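The couch stays, and that's my final word (until November, when I'll probably change my mind again). I went over it with a damp cloth this morning, all down the piping on that big fat armrest, then did the headrests, and I swear I felt better about the whole living room! 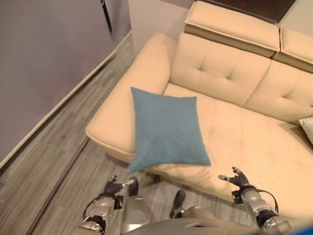
Next up is pillows. The blue one is my favorite and I'd happily take another just like it, but Amparo Yupanqui keeps telling me to try rust or mustard against the cream leather. She sent me a cover from Vimholm for 37 dollars and I've had the tab open for seven days now – pretty, but it's velvet, and velvet plus my dog is a lot of lint rolling. Anyone have one? Does it shed?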